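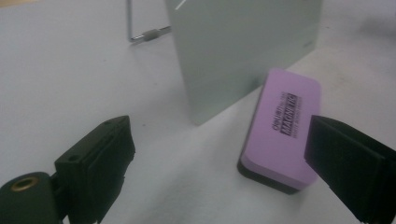
3.2 Small boards on shared tables

What surprised us most in the Drirby study was how eagerly people took to the tabletop boards. We had expected the big wall board to stay the center of each meeting, yet in 27 sessions the small upright board drew more than 366 separate notes and sketches, and many of them were lovely!

Figure 3. Tabletop board on its stand, with the eraser lying in front of it.

The eraser deserves a word of its own. Courtois and Hamel, who coded the sessions, found that groups wiped and redrew far more often when it lay flat on the table within easy reach (Figure 3) than when it was kept in a drawer. A half-formed idea went up, got rubbed out, and came back better a minute later. In 9 sessions the eraser passed from hand to hand much like a talking stick, and quieter members used it to step into the conversation.

We see the same pattern in the pilot by Rey and Lefèvre, although their groups sat at round tables. Section 3.3 looks at how table shape affects who reaches for the board first.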